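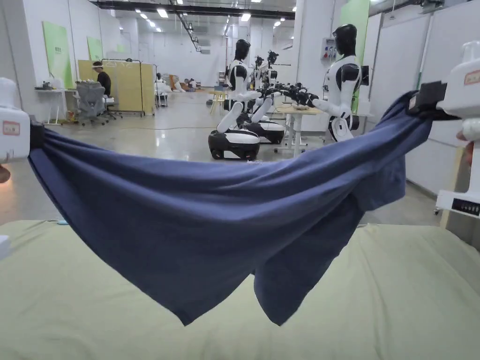
A reader commented that her captions on Flurnine looked fine in the editor but ran a few seconds late once the video was live, and asked if she had to type them all over again. She does not. The text is almost always fine and only the timing needs to change. The steps cover adding a caption file to an on-demand video, checking it, and fixing it when it drifts.

Updated September 13, 2022

What you need

A finished video already uploaded to your Flurnine library, a caption file in SRT or VTT format, and a plain text editor. If you do not have a caption file yet, Trunmont will make a draft from the audio. The draft will need corrections, especially for names and product terms.

Step 1. Clean up the caption file

Open the file in the text editor. Each caption has a start time, an end time and one or two lines of text. Read it through once while the video plays and correct the words. Leave the times alone for now.

Keep the lines short. Long lines wrap badly on phones, and a viewer cannot read three lines before they disappear. If a caption stays up for over 7 seconds, split it in two.

Save the file as UTF-8. Other encodings can turn accented letters and curly quotes into odd symbols.

Step 2. Upload the file

In your library, open the video and go to the Captions tab. Click Add Track, pick the language, and choose your file. Give the track a label that viewers will understand, such as English. The label shows up in the player menu exactly as you type it.

The track is off by default. Turn on Show in Player and click Save.
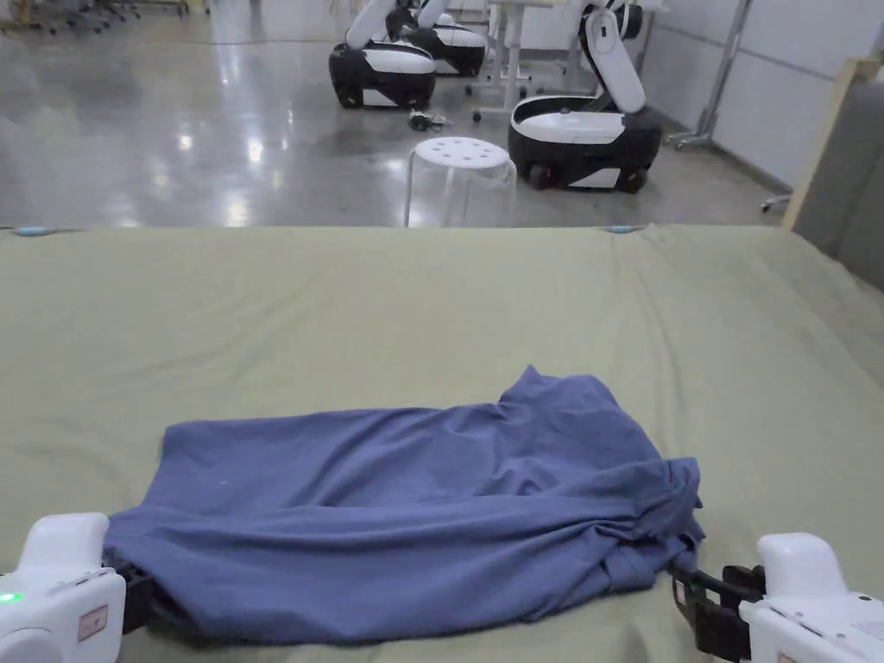

Step 3. Check the timing

Play the video from the beginning with captions on, then jump to the middle and to the last minute. Write down how late or early the captions are in each spot.

If the gap is the same everywhere, the usual cause is an intro that was added or trimmed after the captions were made. Go to Step 4.

If the gap grows as the video goes on, the frame rate is probably wrong - the file was made from a different export. Make a new draft from the final version of the video.

Step 4. Shift the captions

Open the track and click Adjust Timing. The box takes milliseconds, so for captions that are 2 seconds late, enter -2000. Use a positive number if they are early. Click Preview, watch a few lines, then save.

Step 5. Check the embedded player

Open the page where the video is embedded and reload it. Old tracks can stay in the browser cache, so use a private window if nothing seems to have changed. Sites that use the Tuhumury plugin need version 8 or later for the caption button to appear.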